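Spending the Gripper Money

I promised a post on how the budget shook out, and then June happened, and then most of the summer happened, so here we are. Get a coffee, because this one is mostly about shopping.

When I started planning, the spreadsheet had one giant line on it and that line was an arm. A real one, on a cart, with a control box and a service plan. I had a quote from Holstead and I was pretty much in love with it. Then I added up everything the quote left out (the mount, the safety stuff, freight, the electrician) and sat there for a while feeling sorry for myself. The arm by itself would have eaten the whole year, and we'd have had no money left for anybody to do anything with it!

So the plan changed. We put the arm off until next year and bought hand-held grippers first, the kind with a marker cube on top, so a person can do the picking up and putting down while we collect the motions. You can get a lot done with a pair of those and a table. I looked at two sellers, Plurnari and Loslow. Loslow was cheaper per gripper but wanted extra for the cables and wouldn't sell spare fingers on their own, only as part of a whole new head. Fingers are the part that wears out. I went with Plurnari and ordered three pairs: two to work with and one to sit in the cupboard.

If I were doing it over I'd order the spares on day one. I waited, the lead time jumped to 12 weeks, and we spent a chunk of the spring babying one left hand that had a sticky trigger. Spares are boring to pay for and I will never skip them again.

The other thing I got wrong was the small stuff. I had a line called "misc" with a cute little number in it, and it was gone in about 3 weeks. Cables, tape, power strips, longer cables, a better chair, printing new markers when the corners of the old ones started to curl. Then there are the things to pick up. You'd think you could just bring in junk from home, and we did, but you go through it fast and you want a mix of shapes and weights, some stuff that's easy to grab and some that's a pain. Thrift stores are great for this. Plants are great too, and cheap, if you don't get attached to them. My misc line for next year is triple what it was and I'm not going to let anyone talk me down.

Software was easier. We use Fang for keeping the recordings sorted, and the small plan has been plenty so far. I did budget for the bigger plan, which gave me a bit of slack to move over to storage, and storage turned out to need every penny of it. Buy more drives than you think. Then label them, please, on the day they arrive.
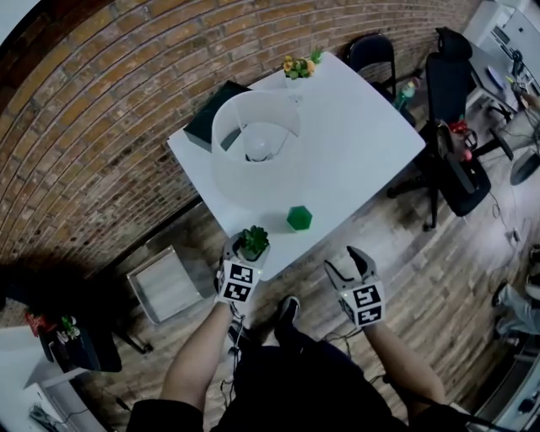 Anyway, next year. The arm is back on the spreadsheet, and I've asked Holstead for a fresh quote with the mount and the freight included this time, so I can be horrified all at once. I'm also pricing a used one, though I keep going back and forth on whether saving money up front is worth having no warranty. If you've bought a used arm and lived with it for a while, leave me a comment and tell me what broke first.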